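Access Control Systems – Handout 3: Credentials and Readers

A reader passes the card number to the door controller. The controller checks it against its own list and releases the lock. In the Primura exercise the list holds 900 cardholders and is stored at the door, so a network fault does not stop people getting in.
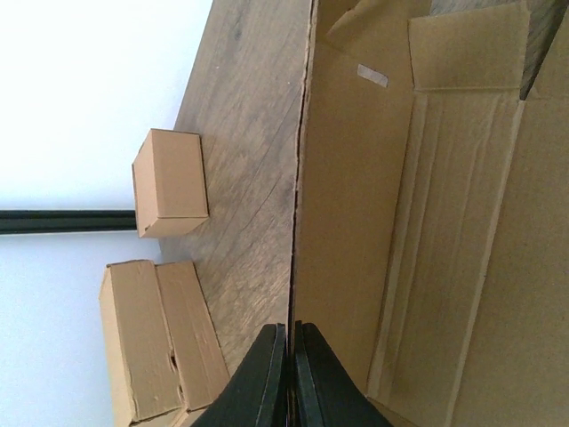
Fig. 1. Open cardboard box and wood-look floor.

Each cardholder belongs to one or more access groups. A group joins a set of doors to a time schedule. Change the group, not the person, when a whole team moves to new hours.
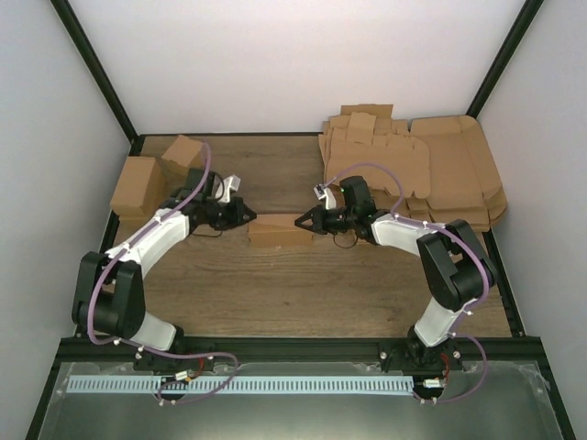 Fig. 2. Two-armed robot in its cell.

Anti-passback: a card used to enter must be used to leave before it will open the entry door again. Hard mode refuses the card. Soft mode lets it through and logs an event – the Ikora site uses soft mode at 2 doors. 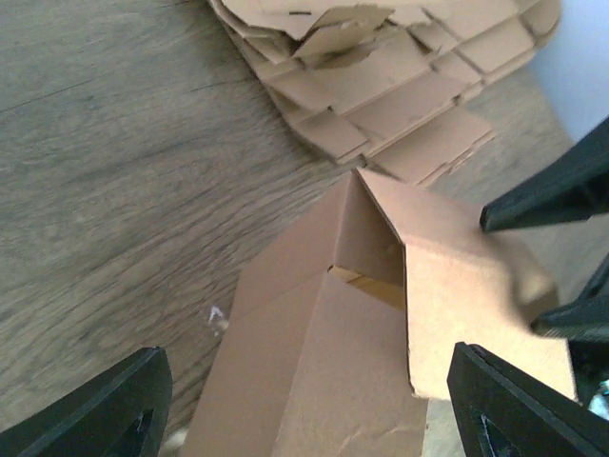

Lost cards should be disabled, and the record kept so that old events still show a name. Cards left unused since September are listed in the Cloltine report.

For next time: read the Stefanou case and draw up access groups for a site with three shifts.

Revised Nov 4, 2021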